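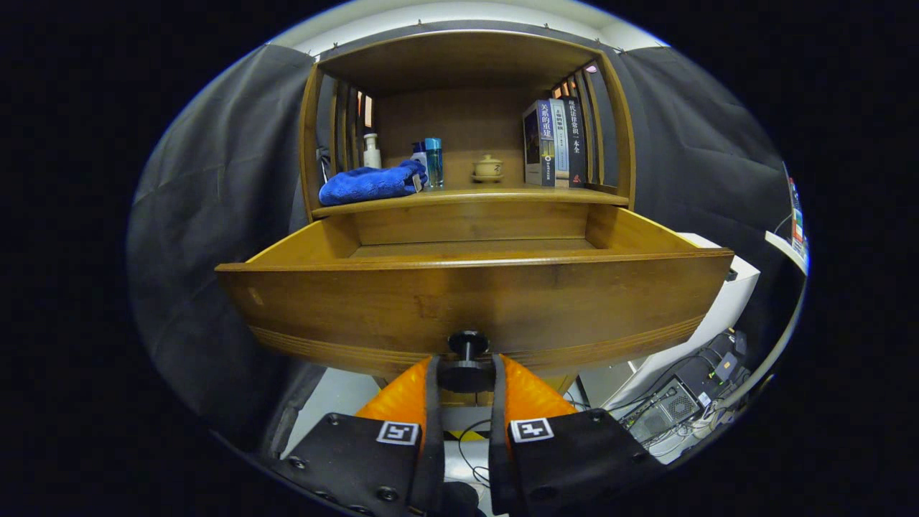
The Sunday Girls

Swanson was late. He was always late when the vicar was not coming.

Twenty past six, the hall still locked, rain. Nine-year-old Peg on the step with her subscription in her glove, a penny, warm from holding. The bigger girls under the porch. Laundry girls mostly, two from the Tramis mill, one in service up at Zornstead who had to be back by eight or lose her place.

"He's drunk," said Ada.

"He's not. He's writing to the bishop."

"Drunk and writing to the bishop, then."

Key, finally. Callum Swanson, hat dripping, ledger under his coat. In they went. Lamps. Smell of damp wool and last week's tea. Miss Chauke had got the urn going before anybody had there coat off.

"Sit. Please. All of you." He didn't sit himself. "Mr. MacRitchie has been to see me."

That shut them up. Callum MacRitchie owned the hall. Owned the mill too, and most of the street down to the canal.

"He wants the room for his clerks. From December."

"And us?"

"There's the cellar at the chapel."

"It floods," said Peg.

"It does flood, yes."

Miss Chauke put down the cups. She was the only lady who came every week, the others came for the prize-giving and the cake. "What would he take for the lease?"

"A hundred pounds. We have, let me see." Pages. "In pennies. We have 2,483."

Ada did it in her head, lips going. Ten pounds, six shillings, elevenpence. Three years of pennies, that was. The sick fund, the boots fund, the day at the sea they hadn't had yet.

"Then we'll ask him," said the girl from Zornstead. Nell. She hardly ever spoke. "I carry his breakfast up. I'll ask him."

"You'll be dismissed!"

"Maybe."

"Nell, I can't let you."

"You're not letting me, sir. I'm going anyway." She was buttoning up already, ten to seven, a long walk and all of it hill. Miss Chauke took off her own gray shawl and put it round her and didn't say a thing about it.

Door. Cold air. Gone.

Peg got up and put her penny on the ledger, next to the inkwell.

"2,484," she said.

Swanson wrote it down.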